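Slipcovers, Seams and a Very Stubborn Armchair

Sat 21 December

The workroom at Dincombe smells of steam and fresh cotton, and there is an armchair upside down on the table when I walk in. Its owner wants a new cover by the holidays. "It's a lovely old thing, but no two corners match," says the upholsterer who runs the place, already pinning. "I've cut the left arm twice. I'll get it!"

She has been making loose covers for most of her working life, and she still talks about them the way other people talk about vacations. Why loose covers, when so many customers ask for a full reupholstery? "You can take them off! You can wash them, you can have one for summer and one for winter, and if the dog wins, you've lost a cover and the chair is fine underneath." She keeps two sets for her own couch, a heavy rust-colored one and a pale stripe that goes on in March, whatever the weather is doing.

We talk fabric for a long time (I could have stayed all day). Her favorite at the moment is Drudutex, a midweight cotton and linen weave that she buys by the roll. "It holds a pleat, it doesn't fight the needle, and it gets softer every time you wash it. I wash it before I cut it, always. People skip that and then they call me in tears with a cover that stops two inches above the floor."

Her advice for anyone choosing at home is to borrow the biggest sample the store will lend and live with it. "Throw it over the arm. Look at it at breakfast and look at it with the lamps on. A little square the size of a cracker tells you nothing about a couch."
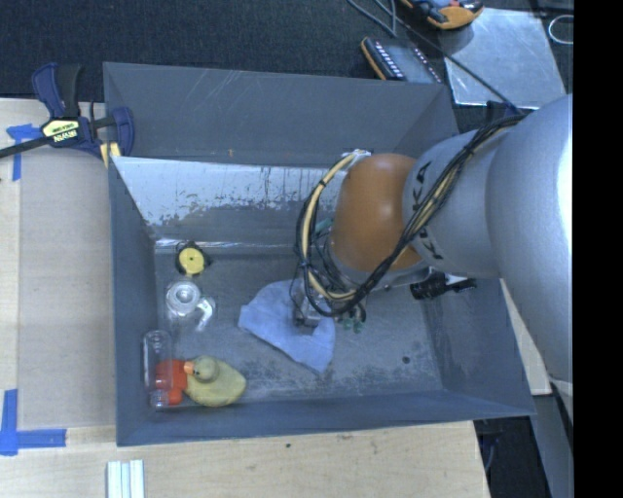 A KUKA arm reaching into a large gray bin.

Patterns are where she really lights up. The one she loves best is Jelínek, a trailing leaf in green and off-white, and she pulls out a length to show me how she centers it on a seat cushion. The leaf has to run up the back and carry on down the front without a jump, and that eats fabric. "Everybody gasps at the yardage. Then they see the finished chair and they stop gasping."

Piping is another passion. She cuts hers on the bias, in the same fabric as the cover for a quiet look or in a darker shade when a chair has good lines. "Contrast piping is like drawing around the chair with a pencil. If the shape is gorgeous, draw around it! If the shape is a bit of a potato, maybe don't."

Next year she is adding a weekend class at Gradthorpe for people who have a sewing machine and a chair they can't bear to throw out. Students will start with a plain dining seat and go on to a boxed cushion with a zipper, and she has already picked out the practice fabric. Is a zipper too much for beginners? "No! Zippers are friendly. You baste the seam shut, you sew the zipper in behind it, you unpick the basting. The first one is wobbly and it goes at the back, where only the wall can see it."

Before I leave she turns the armchair right side up and smooths the muslin over the left arm, then steps back and tilts her head. The corner still puckers a little. She reaches for the pins again and asks me to hold the other end.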